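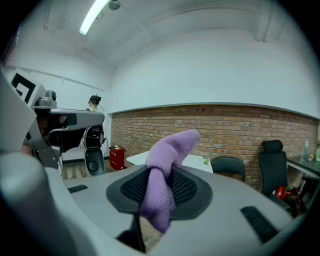 Fig. 11-1. Hand-held gripper, with the rig and the back wall beyond.

Veno Station Guide > Site Set-up > 11 Moving Bench Staff to Demonstration Work

11 Moving Bench Staff to Demonstration Work

This section applies to sites where a Harahap packing cell is taking over part of a manual bench. It covers the demonstration station, the changes to the duties of bench staff, and the running of a session. Installation of the cell itself is covered in the Harahap manual.

The procedures were drawn up for the Titmont site by Yoga Lumenta (bench operations) and Qistina Tambunan (cell engineering). Other Nollmont sites may change the names of roles but should keep the order of the steps.

11.1 What changes for bench staff

Before the cell is installed, a packer picks mixed goods from a tote, checks them and places them in a carton. After installation the cell handles the items on its approved list. The packer's duties are then divided as follows:

– Demonstration. The packer handles items at a table with a pair of hand-held grippers. The movements are recorded and used to train the cell.
– Exceptions. The packer handles by hand any item the cell refuses or drops.
– Review. The packer watches recorded attempts by the cell and marks each one as accepted or rejected.

Demonstration is skilled work and is graded at the same level as the bench post. Time spent at the station counts as normal working time, including time spent waiting for a restart.

NOTE: Pick-rate targets do not apply at the station. Remove the operator from the bench rate report before the first session, otherwise the report will show the hours as lost output. Use form 456.

11.2 Before the first session

1. Confirm that the operator has agreed to be recorded and has been told what the recording contains. The record holds gripper position, gripper opening and camera pictures of the table and its surroundings.
2. Confirm that anyone else who works in the room has been told the same. The cameras take in a wide area.
3. Adjust the chair or standing position so that both forearms reach the near half of the table without the shoulders being raised.
4. Check that both grippers open and close fully under light finger pressure.
5. Route the gripper cables towards the operator's body. Leave enough slack for the arms to cross.
6. Wipe the marker faces with a dry cloth. Do not use solvent.

CAUTION: Do not step back from the table while holding the grippers. Put them down first. Cables on the floor are a trip hazard, and a sharp pull can damage the connector.

11.3 Laying out the table

1. Choose items from the current task sheet. The sheet should mix stiff, soft and awkwardly shaped goods.
2. Put the items on the table within reach of at least one gripper.
3. Leave space near the operator for the item being handled.
4. Turn items so that they do not all face the same way. Neat rows are not wanted. The cell will be given goods in whatever position they fall.
5. Move drinks, phones and personal belongings off the table.

NOTE: Former bench staff tend to tidy the table between attempts. The habit is a good one on the bench and should be explained, without blame, as unsuitable at this station. Wahyudi Mangundap's induction notes suggest letting the operator lay out the first table as they please and then laying out the second together.

11.4 Running a session

1. Stand or sit at the table and take one gripper in each hand.
2. Check the indicator light on each gripper. Start only when both are green.
3. Start the timer and wait for the count to begin.
4. Carry out the task at a steady pace. Do not slow down for the recording.
5. If an item is dropped, pick it up and carry on. Mark the attempt afterwards.
6. When the task is complete, open both grippers, move them clear of the items and stop the timer.
7. Rest for 10 minutes after each block of recording. The rest period may not be saved up and taken at the end of the shift. 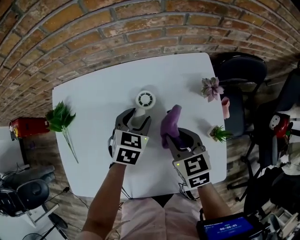 Two-handed work is where bench experience carries over most directly, and new operators should be started on it early. A packer already knows which hand should hold and which should adjust, and that choice is what the cell needs to learn. In Fig. 11-2 the left gripper is closed on a small white fan, which is upright on the table, while the right gripper is beside it with a purple cover on its finger. Both indicator lights are green and the timer reads 00:00:05. The stem with broad leaves and the small potted plant have been left on the table surface, as described in 11.3. Operators who favour one hand should not be corrected unless the second gripper stays unused for the whole task.

Fig. 11-2. Two-handed task, seen from above the table.

11.5 Finger covers

Covers may be fitted to a gripper finger where the task sheet calls for one.

1. Stop the recording and put the gripper down before fitting or removing a cover.
2. Pull the cover on until it is seated. Check that it does not touch the marker faces.
3. Open and close the gripper 10 times. If the cover creeps, remove it and fit another.
4. Enter the cover type in the session log. An attempt made with a cover that is not logged must be rejected at review.

11.6 Review and the approved list

Items are added to the cell's approved list by the shift lead and one trained reviewer. The reviewer must have worked on the bench. Where the two disagree, the item stays with the packers until the next review.

The list is to be posted where bench staff can read it, with planned additions shown separately. At Titmont this was brought in during April, after packers found goods had been moved to the cell between one shift and the next. Gianni Galli keeps the posted copy and takes objections in writing.

NOTE: An increase in exceptions is not to be recorded against the packer handling them. Awkward goods are left to the bench as the easy ones go to the cell, so the time per item will rise.

11.7 Reporting discomfort

Gripper work loads the thumb and wrist differently from carton work. Report any tingling or soreness to the shift lead on the same day. The operator returns to review duties on full pay until cleared.

Questions on this section go to Herman Rahman, station support.

Section last revised August 26, 2024.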